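Oltasis Users' Forum > Recording and Training Data > Wrist camera: when should an episode begin?

Posted by Hedvika Ďurica, Sunday, July 28, 2024

Dear colleagues,

Our group at Brirnurdale is preparing a set of 1,000 episodes of a tabletop pick-and-place task, recorded by teleoperation. Before we proceed, I should be grateful for the views of members on one matter. Our present procedure requires the operator to start recording only once the object to be grasped is within view of the wrist camera. A reviewer has asked us to include the approach as well, when the camera may see little apart from the table. Is there an agreed practice?

Hedvika Ďurica

---

Reply from e_damgaard

At Bresmont we record from the rest position in all cases. If the approach is left out, the trained policy has no examples of what to do before the object comes into view, and it tends to hesitate or drift at that point. Our written procedure allows the operator five seconds before the first movement. Anything longer is trimmed afterwards.

I would advise against your present rule.

Esben Damgaard

---

Reply from Cremilda Quintana

I must disagree in part with Mr Damgaard. Where a fixed overhead camera is also recorded, the approach can be learned from that view. In our own comparison, adding long approach segments made the grasp less reliable, as so much of the set then consisted of bare table. We returned to a short approach and have kept to it.

The answer therefore depends on whether Brirnurdale has a second camera.

---

Reply from Hedvika Ďurica

Thank you both. We have an overhead camera, but it is not synchronised to the standard we would wish, and we had intended to rely on the wrist view alone for the first release.

---

Reply from i.kadlec

In that case the approach should be kept. With the wrist view alone, the policy has only the table and whatever lies on it to go by. Small features of the surface will be learned whether one intends it or not. The same applies to the arm's shadow, which moves as the arm moves.
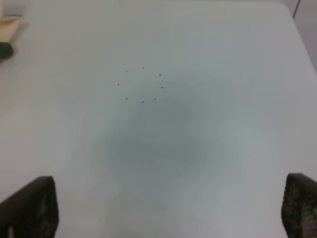
For this reason the Slanina protocol asks that lighting be varied between sessions, and that the table be turned or replaced after every 18 episodes. Otherwise a mark which stays in one place throughout the set becomes a landmark, and the policy performs poorly on any other table. Objects at the margin of the view should be moved on the same schedule.

Iveta Kadlec

---

Reply from Cremilda Quintana

I accept the point about the wrist view alone. I would still ask that the approach be marked as a separate segment, so that those of us who prefer a shorter one may remove it without going through the set by hand.

---

Reply from e_damgaard

Agreed as to the marking. I do not agree that tables need to be replaced so often. We have not found it necessary, and it adds greatly to the operators' work.

---

Reply from Hedvika Ďurica

We shall record from the rest position and mark the end of the approach in each episode. The question of the table I shall put to our operators in September, before the second part of the set is begun.

Recent topics
Naming of failed episodes
Gripper opening: recorded value or commanded value?
Storage needed for 2,000 episodes with two cameras
Operator training record, revised form
Synchronising an overhead camera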